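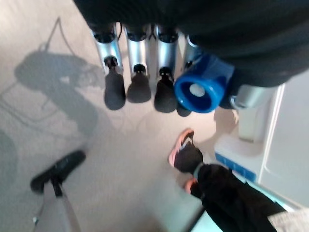
An afternoon in Plomholm with the people who keep the bad frames

The open afternoon at the Plomholm lab was advertised as starting at two, and at two the door was locked. A sheet of paper taped to it said to use the other door. The other door had a sheet of paper too, but it was open, so we went in and were handed visitor stickers that would not stick to anything made of wool. It was November. Everyone was made of wool.

I had come for Orora, the manipulation project, and for one claim in particular. The group says its policies got better when it stopped cleaning its data. As someone who has spent a good part of her working life cleaning data, I took this personally.

Radoslava Vaněk ran our tour. She has the manner of a person who has given the same demo to three groups already and found something wrong with it each time. The hand she works with has silver fingers with black rubber tips, and it looks a bit like something you'd use to lift eggs out of boiling water. She didn't laugh when I mentioned this. I gather I wasn't the first.

What they tried

Like most groups, they used to run recorded demonstrations through a filter before training. Out went anything smeared by motion, anything with a person in view, anything where a shadow slid over the floor and changed the brightness too fast. What was left was lovely. It was also, Vaněk said, a record of a robot standing still in a room where nobody lives.

So they went back to the unfiltered recordings, 669 demonstrations in all, and trained a second policy on everything: feet, cables, the arm's own shadow, the floor going by in a gray smudge. The architecture stayed the same, and so did the number of training steps. The filtered set kept its name, Dufour, and the messy one became Stirano. I asked who chose the names and got a shrug from two people at once.

What they got

Each policy had 100 attempts at a pick-and-place task, with someone walking through the work area at unscheduled moments. Dufour finished 51 of them. Stirano did better, and the poster gave a bar chart of how much better, with error bars I would describe as generous. Vaněk got to the error bars before I could. She wants more runs on a second arm before she'll put the number in an abstract, so I'll leave it off this page as well.

The more interesting poster was the one beside it, on where the gain comes from. Their best guess is shadows. In the filtered data the arm's shadow hardly ever moves much, so the policy has no cause to learn that it's harmless. At test time the thing swings, its shadow crosses the floor, and the policy hesitates as if a dog had walked in. When they added moving shadows back into the training set and left the people out, they recovered a good share of the difference. Adding people and leaving out the shadows did much less. That is mildly insulting to people, but I thought the ablation was sound.

What I'd still like to know

The obvious gap is the floor. Every run was done in one room, on one pale gray surface, and I can't tell whether the policy has learned about shadows or about shadows on that. A man at the back asked this before I did, at greater length, and was told that a different floor is planned — the building manager has been asked for permission to put one down, and has replied with a form.

I also asked whether keeping the blurred frames slows down training. It does, a little, mostly because nobody throws anything away now and the storage server has opinions. The refreshments were in the corridor. The coffee was gone by four, and the tea people were still waiting on hot water when I left for my train.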